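Drilluddale Computer Swap & Repair Night: FAQ

Last updated: August

Read this before emailing please. Most of what lands in the inbox is answered here.

When and where?

Drilluddale hall, back entrance, the one by the bike racks. Doors 6 pm, last machine taken in at 8:15, lights out at 9. If you show up at 8:40 with a dead laptop we'll say hi and send you home with it.

Do I need to book?

For repair, yes. For the swap table, no, just walk in. Booking is by email, put the make of the machine and what's wrong in the subject line. "Broken" doesn't help. "Won't turn on, fan spins" does.

What does it cost?

Swap table is free. Repair is $5 for a look and you pay for any parts. Parts at cost, we don't mark up. Cash or card, the card reader is moody so bring cash if you can.

What will you look at?

Desktops, laptops, monitors if the problem is a cable or a stand. Keyboards, sure. We do slow machines, full drives, dead fans, memory upgrades, bad power supplies (swapped whole, never opened).

What won't you look at?

Phones. Tablets. Printers, sorry, no, not even to "just have a look". Anything with a swollen battery stays outside, call the county drop-off and don't charge it in the meantime. Also no microwaves. Was asked twice.

My desktop is 12 years old. Worth it?

Depends what you want from it. Email, letters, a bit of web: probably, with more memory and a solid state drive. Current games: no. Ruwan Sarkar does the first look on older towers and will give you a straight answer before you spend anything.

Can I put in a faster processor?

Sometimes. Has to match the socket AND the board has to support that exact chip, two different things. Look up your model's supported list before buying. Office towers are often picky. Fresh thermal paste every time the heatsink comes off, we have paste, don't bring toothpaste (yes really).
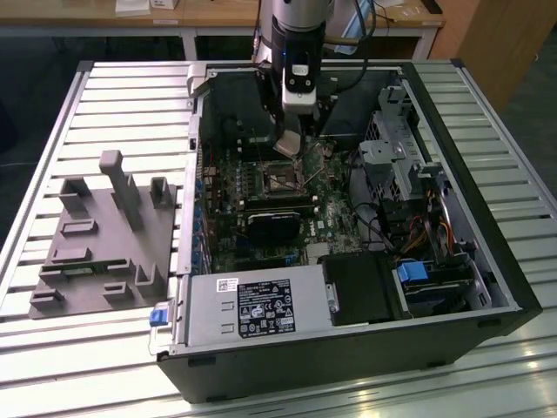 How much memory should I buy?

Check the maximum for your exact model first, then buy a matched pair if there are two free slots. For ordinary home use 8 GB is livable and 16 is comfortable. Laptop and desktop sticks are different sizes and don't interchange, so bring the old one along or email the part number. Used sticks turn up on the swap table most months.

Will I lose my files?

Back up first. Can't say it enough. We don't wipe anything without you signing the yellow form, but old drives die when they feel like it, and sometimes they pick our night. An external drive of 500 GB is plenty for most people's photos and documents. If the drive is already clicking, stop using it, leave it off, and tell us at the door.

Do you need my password?

No. You stay with the machine and type it in yourself. Please don't write it on a sticky note on the lid.

Can I drop off and come back?

Not any more. We ended up with a closet full of towers and no names on them. Stay for the repair, there's coffee.

How long does a repair take?

Slots are 40 minutes. Some jobs run over and then you get pushed to the end of the night or the next session. Drive cloning is the slow one, bring a book.

What do I bring?

The power adapter!! Every single time somebody forgets. Also the mouse if it's a weird one. For desktops just the tower, we have monitors and keyboards, no need to haul yours across the parking lot.

Can I donate an old computer?

Yes if it's complete and less than ten years old. Chia-hao Cheung handles donations, email first. Drives get wiped with Plotora before anything goes on the table, and you can watch if you want. We can't take tube monitors. We can't give a tax reciept either.

What's on the swap table?

Changes every time. Cables, always cables. Routers, webcams, power bricks, fans, the odd graphics card. Take what you'll use. Nothing on it is tested unless there's a green dot, and nothing comes back.

Can I help out?

Please. You don't have to be an expert, we need someone on the sign-in desk as much as we need hands with a screwdriver. Man-lok Chung runs a beginners' bench from 5 pm, before doors, where you take a tower apart and put it back together. Limited spots so email.

Can my kid come?

Yes, under 14 with an adult. The beginners' bench is 12 and up. Closed shoes.

Is there parking?

The lot fits 45 cars and choir practice has most of it by 6. Street parking on the hill side is free after 5. Bus 772 stops right across the road, last one back is 9:20.

Can you fix my wifi at home?

We don't do house calls. Bring the router and the laptop and we'll see what we can set up on the spot, but thick walls are thick walls.

You fixed it and it broke again.

Come back, no second fee for the same fault. Bring the slip from last time if you still have it. If you dont, give the name you booked under.

Contact: email the repair desk, attn. Chia-hao | © Drilluddale Computer Swap & Repair Night | Back to top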